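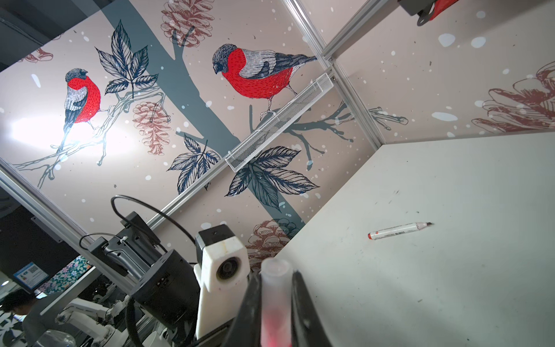
Bullfinch paper in the craft nook – leave it or strip it?

flancombe_attic
18 August 2022
Ok so need opinions fast, the sale at Kesto ends tonight. Craft nook has the beige winter print, bullfinches and pinecones and little snow dots, goes round the corner onto the side wall too. I put it up in December when it made sense. Now its summer and I'm sitting at a white table looking at snow. Partner says strip it and paint. I still like the birds. Also – the table top is all gray scuffs and I can't get them off. Help with either.

pastepot42
Leave it. Birds are birds, who cares what month it is. The red breast on the big one is lovely.

umbridge_lane
Sorry, disagree. Snow is snow. Had a holly print in my hallway, sick of it by spring. Strip it while you still have the energy.

pastepot42
Holly is Christmas. Pinecones are not Christmas.

umbridge_lane
Pinecones are a little bit Christmas.

gluegun_mo
Table first. Melamine sponge, barely damp, light pressure. Don't scrub or you'll dull the finish and then it marks even faster. If any of it is marker use rubbing alcohol on a cotton pad, test a corner.

flancombe_attic
Pretty sure its not marker, I'm careful with the caps. Mostly. Think it's from dragging stuff across. Will try teh sponge.

gluegun_mo
Cutting mat. Get a 60 cm one and leave it there.

atallah_paints
What about the wire tray, is that staying? If you strip you have to take it down and patch the holes. That alone would put me off. Same wall, same paper, hang something plain over the snowiest part and call it done.

flancombe_attic
Tray stays, I use it every day. Didn't think about the holes, ugh.

umbridge_lane
Patching holes takes 2 minutes. Filler, sand, paint. Not a reason to keep wallpaper.

atallah_paints
2 minutes plus drying plus sanding plus the dust all over her paper stash. Ok.

pastepot42
Paint just the side wall? Keep the birds behind the table.

flancombe_attic
Oh I like that. Half and half. Any color ideas – slate gray like the tree trunk or is that too dark for a corner

gluegun_mo
Too dark. Pull the beige.

umbridge_lane
Slate. Beige on beige is a waste of a can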